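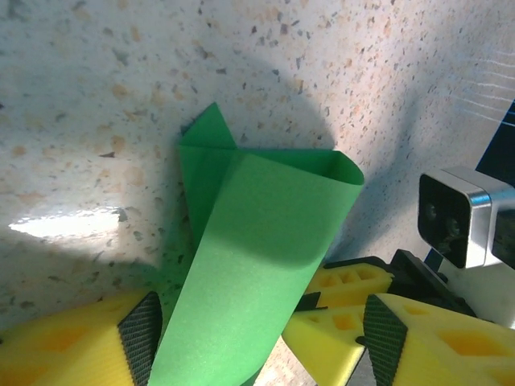 Bright green paper, bent and partly rolled into a loose fold.

Godatholm Paper Arts Center to Open Its Doors for a Full Season of Free Family Folding

GODATHOLM – The Godatholm Paper Arts Center will open its new season this September with a free program of family workshops, evening classes and a large public exhibition, and everyone in town (and anyone who cares to make the drive) is warmly invited to come in, pull up a chair and make something.

The season, titled "Fold, Curl, Crease," runs for 18 weeks and is the longest the Center has put together since it moved out of two borrowed rooms over the hardware store and into the old Amadi seed warehouse on the river side of Main Street. Workshops are open to all ages, and no one needs to have so much as folded a paper airplane before signing up.

"We had people standing in the hallway last year, leaning in to see what the table was doing, and I thought, well, we simply have to find them all a seat," said Meinir Lougher, director of the Center. "So we knocked through into the back storeroom, we bought more tables, and now I'm going to be very disappointed if they aren't full. Bring your mother, bring the neighbor's kids, bring the uncle who says he has no patience. He may surprise you."

Last season the Center welcomed 2,193 visitors to its workshops, up a good deal from the year before, and many of them came back more than once. The new program keeps the sessions that people asked for again, including the paper lantern evenings and the much-loved pop-up card mornings, and adds a beginner's course in paper sculpture that has been a couple of years in the planning.

That course will be taught by Tamunoemi Aliyu, who joins the Center as artist in residence through the winter. Aliyu works mostly in plain colored sheet, without glue wherever she can manage it, and is known for large hanging pieces built up from hundreds of small curled parts. She will teach one group of adults and one group of teenagers, and her studio at the front of the building will be open to visitors in the afternoons while she works.

"I started with wrapping paper at my grandmother's kitchen table, and I still think a kitchen table is the best place to learn," said Aliyu. "You bend a sheet one way and it fights you, and you bend it the other way and it goes along quite happily. It takes a while to get a feel for that, and I want people to have that time without worrying about whether they're ruining anything. Paper is cheap. Please ruin some."

Over the course of the residency, Aliyu will also lead the making of "Meadow," a shared piece for the Center's main hall. The finished work is planned to hold 3,847 folded blades of grass, one for each household in the township, and residents are asked to stop by and fold theirs before the holidays. Those who can't get downtown may pick up a folding sheet and printed directions from the front desk of the public library and drop off the finished blade whenever it suits them. Names may be written on the inside of the fold, where they will stay private, or left off altogether.

Paper for the season has been donated by Plirnik, the stationery supplier on Station Road, which has also given the Center a secondhand guillotine cutter and the promise of somebody to come and sharpen it. Heketti, the bakery next door, will provide coffee and rolls at the Saturday-style open house that begins the season, and has agreed, after some friendly arm-twisting, to keep its side entrance unlocked during evening classes so that people can park behind the building and walk straight through.

Family workshops begin at 10 a.m. and last two hours, with a break in the middle for juice. Children under 8 should come with a grown-up, who will be given paper too and is expected to use it. Evening classes begin at 6:30 p.m. The building is step-free from the parking lot, large-print directions are kept at every table, and left-handed scissors are available at the desk.

All family workshops are free. The paper sculpture course is also free but places are limited, and early sign-up is a very good idea. Registration is open now at the Center's front desk and by telephone during opening hours.

About the Godatholm Paper Arts Center
The Godatholm Paper Arts Center is a nonprofit community workshop offering classes, exhibitions and studio space to people of all ages in Godatholm and the surrounding towns.

Media contact
Meinir Lougher, Director
Godatholm Paper Arts Center, Main Street, Godatholm
Interviews with Tamunoemi Aliyu may be arranged through the front desk.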